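The Ferry Clerk of Dundalus By Nilmini Rathnayake Audiobook

Unabridged. Read by Anderson Assunção
Publisher: Resbridge Audio
Running time: 9 hours 3 minutes
Ages: 9 and up
Download size: 931 MB
Release date: Tue 11 October

The summer Piya Weerasinghe goes to stay with her grandfather on the island of Dundalus, she expects to be bored, and for a day and a half she is. Grandpa sells tickets from a little green hut at the end of the ferry dock, he eats the same lunch every day, and he doesn't own a television. Then one foggy morning he doesn't come down to open the hut, the line for the early boat is already all the way back to the bakery, and Piya (who has watched him do it exactly once) slides up the window and starts selling tickets herself.

What follows is one of those stories where a small fib grows legs. Grandpa is in bed with a bad hip and doesn't want the ferry company to hear of it, so Piya keeps on opening the window. She learns the tides, the tide table, and the very great difference between the two. She learns which passengers pay with eggs. And in the bottom drawer of the hut she finds a bundle of return tickets, all bought on one day in May many years ago, and never used. Who buys a return ticket and doesn't come back?
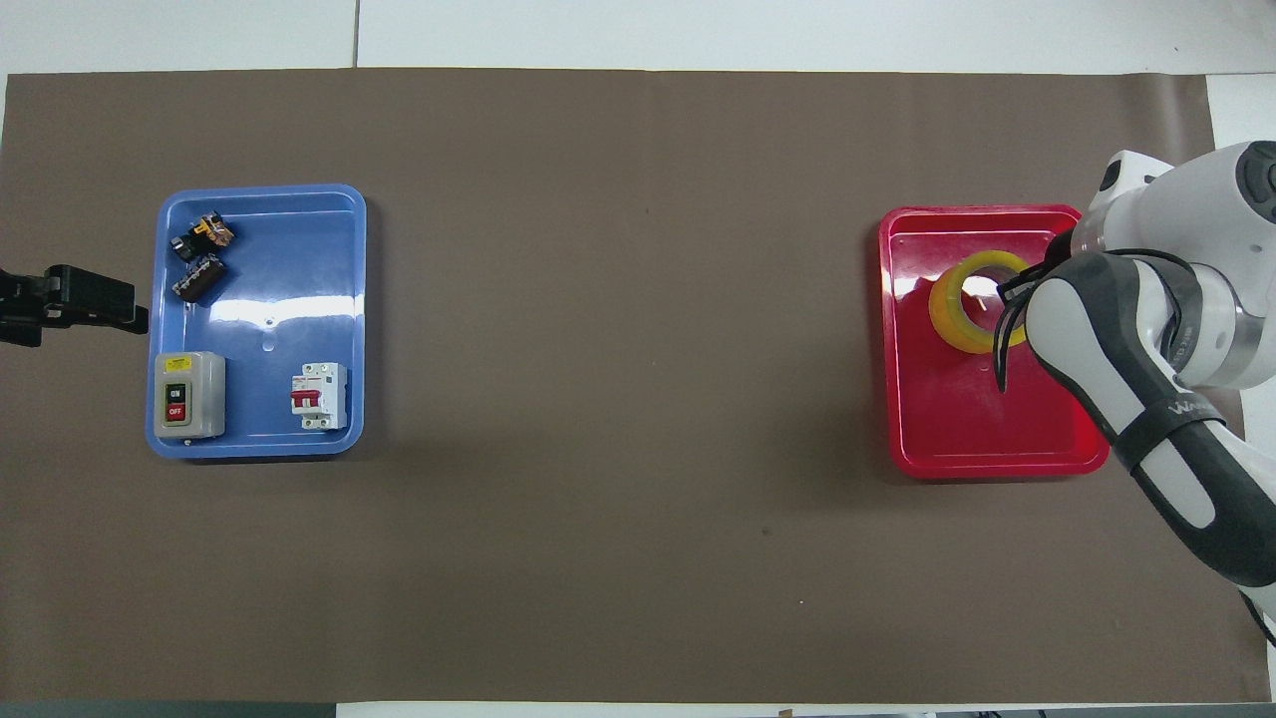
We have been fond of Nilmini Rathnayake's writing ever since her first book for younger readers, and this one seems to us the warmest thing she has done. There is a mystery in it, and a pretty good one, but a lot of the pleasure is in the company — the baker who can't keep a secret, the ferry captain who keeps far too many, and a goat by the name of Admiral who gets more of the plot than you might think. It is gentle enough for a bedtime listen and has enough going on for a long drive, and we know of a few grown-ups who went on sitting in the driveway with the engine off to hear the end of a chapter.

About the reader

Anderson Assunção has a lovely unhurried way with a story. He gives Grandpa a low, grumbling voice that takes a minute to get used to and is then very hard to do without, and he has the good sense to leave Piya's voice alone, more or less, so that she sounds like a girl telling you what happened to her and never like a grown man being a girl. His goat is excellent. The short pieces of accordion music between the parts were written and played by Aiguo Shi, and they're kept low enough that nobody asleep in the back seat will be woken by them.
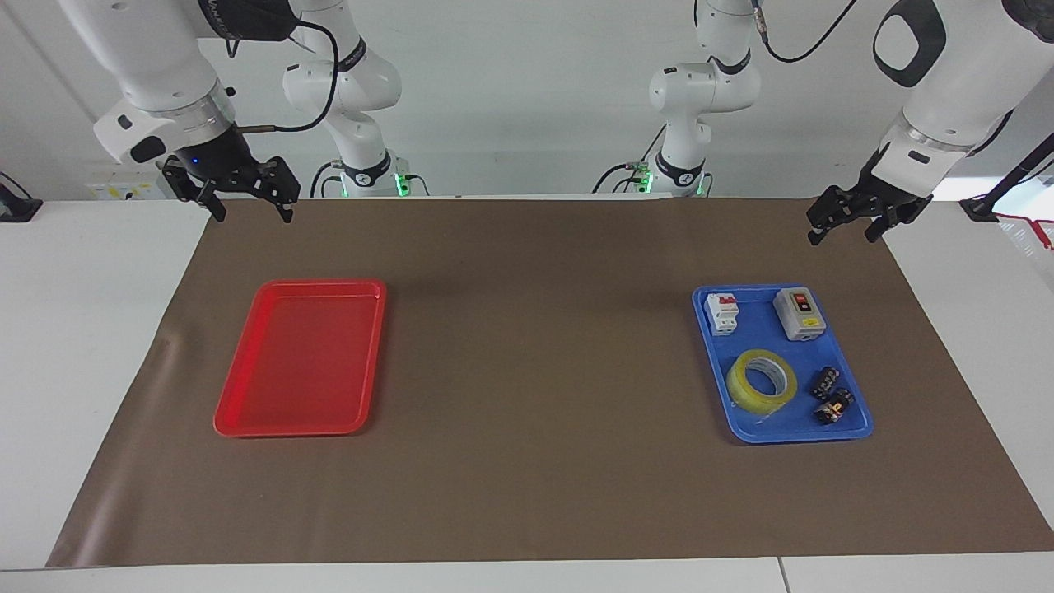 Red tray and blue tray on a long brown paper mat

What comes with your copy

The audiobook arrives as one download, split by chapter, so you can find your place again if somebody nods off before you do. It plays in the free Vodon app or in whatever player you already have on your phone or computer. You also get a printable booklet with a map of Dundalus drawn by Sewwandi Rathnayake, a page of ferry words (bollard, bow line, slack water and so on) and some questions for families or classrooms who like to talk a book over afterward.

If you'd prefer discs, there is a boxed CD edition too. We keep a small stock, and when it runs low we order more, which can take a little while, so do please write to us first if it's meant for a birthday. Libraries and schools can buy either edition with a lending license. Just choose "Library" at checkout and fill in the name of your branch or school.

What listeners have said

"My two boys never agree on anything in the car and they agreed on this. We listened to the fog chapter again the minute it was over. I would only say that the part where Grandpa falls on the steps made the younger one a bit teary, so maybe be there for that one." — Rawiri Fairweather

"I read the print book to my class last year and wasn't sure I needed the audio as well. I did! The voices are so good, and the children who find reading hard work got just as wrapped up in it as everybody else."

Available formats

Digital download, unabridged
Boxed CD set, unabridged
Library and school edition, download or CD

A free sample of the first chapter is on the Listen tab. If you buy the download and it won't play, drop us a note with the name of your device and we'll get you a version that does.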